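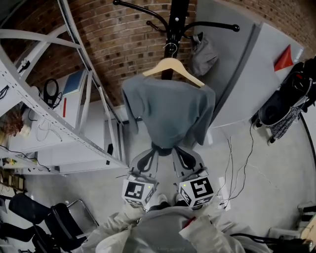
A grey T-shirt on a wooden hanger. The fabric hangs in soft folds.

Why does a T-shirt stretch?

Hold a T-shirt by the hem and pull gently sideways. The fabric gets wider. Let go and most of the width goes back. A cotton bed sheet pulled the same way hardly moves, even though both can be made of the same fibre. The difference is in the structure.

Woven fabric
A sheet is woven. One set of yarns runs lengthwise (the warp) and another set crosses it (the weft). Each yarn is nearly straight, so there is little slack to pull out. Pull from corner to corner and the sheet gives a little more, as the small squares between the yarns change shape.

Knitted fabric
Most T-shirts are knitted. The yarn is bent into rows of loops, and each loop passes through the one before it. When you pull, the loops change shape. They become wider and shorter, or longer and narrower. The yarn itself barely stretches.

Look closely
You will need an old T-shirt and a magnifying glass. On the outside, find columns of tiny V shapes. On the inside, find rows of small bumps. Both are parts of the same loops. This pattern is called single jersey.

Measure it
Mark two dots 30 mm apart on an old T-shirt with a washable pen. Stretch the fabric across, then up and down, and measure each time. Which direction gives more?

Words to know
Fibre: a very fine strand, such as cotton.
Yarn: fibres twisted together.
Course: one row of loops.
Wale: one column of loops.

Text: Mitsuko Shimada. Checked by Osian Wynne.

Print this page | E-mail this page
Last updated: 3/9/25
© Watthorpe Science Pages | Contact us | Back to top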